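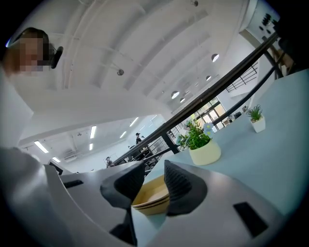

Potted plants on one of the blue-green tables, by the handrail, and a yellow-tan bowl or container between the pads of a gripper.

Clurngate Common Room: Progress Report to the Amau Fund
November 3, 2021

Period covered: June to the end of last month
Grant purpose: furnishing and planting the upper seating area

1. Summary

The upper seating area is open and in daily use. The tables are in place, the plants have been bought and set out, and the small items for the tabletops have mostly arrived. Two pieces of work are behind schedule: the second set of planters and the shelf at the top of the stairs. We expect to finish both within the grant period and are not asking for more money.

2. Tables

The tables came from Mocanu and were delivered in two loads. We chose the pale blue-green top with a matte surface over the white one in the original proposal. The white sample showed every cup ring after a week at the front desk. The change did not affect the price.

One table was delivered with a damaged leg and was replaced at no charge. We have kept the tables back far enough for a person to walk along the handrail with a tray. This means we have 4 fewer seats than in the floor plan we sent you.

3. Plants

Each table was planned to have one flowering arrangement and one small succulent. The table in the photo is set up this way, with the light blue flowers in the rounded cream-yellow pot and the spiky succulent in the white square one farther back. Most of the other tables now match. Three still have only a succulent because the supplier ran out of the rounded pots.

We tried taller plants first. People sitting across from each other moved them to the floor, where they got kicked, so we went to lower ones. The tall plants are now downstairs next to the coat hooks.

Watering is on the opening checklist. The white pots have no saucers, and we have asked staff to water them at the sink and let them drain before they go back on the table.

4. Bowls and small items

The shallow bowls are from Taritetti. They were meant for sugar packets and stirrers. In practice visitors also leave keys and wrappers in them, and they have to be emptied at closing. We ordered a few spares with the last delivery.

5. Spending

Plants and pots: $740
Bowls and small items: $300
Replacement of the tall plants with low ones: $200

The last line was not in the budget. It was covered by money left over from delivery charges. Receipts are in the folder sent with this report. The tables are on a separate invoice, which was paid directly by your office.

6. Problems

The light is weaker at the wall end than we had thought. The flowering plants there have dropped leaves, and we are rotating them with the ones nearer the window every two weeks. If this does not help, we will use succulents only at that end.

The shelf has been held up by the building owner, who wants to see the fixing method before any holes are drilled. We sent a drawing and are waiting for an answer.

7. Next steps

Fill the three tables that are short a flowering plant.
Install the planters on the landing.
Get approval for the shelf and put it up.
Send the final floor plan with the corrected number of seats.

Please let us know if you would like the final report in the same layout or on the Fund's own form.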